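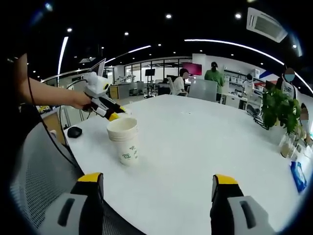
Paper cups: one stack, one line in the item master, if you're lucky.

How to clean up your item master before a warehouse system move

Moving to a new warehouse management system is a bit like moving house. You can sort through the cupboards first, or you can pay someone to carry your rubbish to a nicer address. When we shifted the Plorkton depot from Skandex to Murik we had 2,466 live item records, and a fair few of them were paper cups.

You will need an export of every item record, a spreadsheet, somebody from the warehouse floor and more biscuits than you think.

Step 1. Freeze new items
Pick a date and stop people adding records after it. They will add them anyway, so ask for a daily report of anything created and send it back to whoever created it.

Step 2. Find the dead stock
Sort by last movement. Anything with no stock, no open orders and no movement for 2 years goes on a separate sheet marked "archive". Don't delete it. Finance will want it the following morning.

Step 3. Hunt the duplicates
Matching on description alone won't get you far. We had "CUP PPR WHT", "Paper cup (white)" and "cups - USE THIS ONE", all with stock. Match on supplier code first, then barcode, then pack size, and only then start reading descriptions. Allow over 75 minutes for each product family, and don't do two in a row.

Step 4. Fix units of measure
This is where the real damage gets done. Check that each, sleeve, case and pallet mean the same thing to purchasing as they do to the pickers. Take a case off the shelf, open it and compare it with the record. One of our suppliers, Beltrán, had changed its case quantity in July and the old system had carried on in blissful ignorance.

Step 5. Agree a naming rule
Noun first, then material, size and colour. Write it on one side of paper. If it runs to a second side, people will make up their own.

Step 6. Load it three times
Do at least 3 trial loads into the test system. The first will fail on something silly, such as a stray comma. Keep every error log, and make the corrections in the source file so that they survive to the next attempt.

Once the last load balances to your stock count, lock the spreadsheet and change the password. Then go back and run the report from Step 1 again, as there will be four new kinds of cup on it.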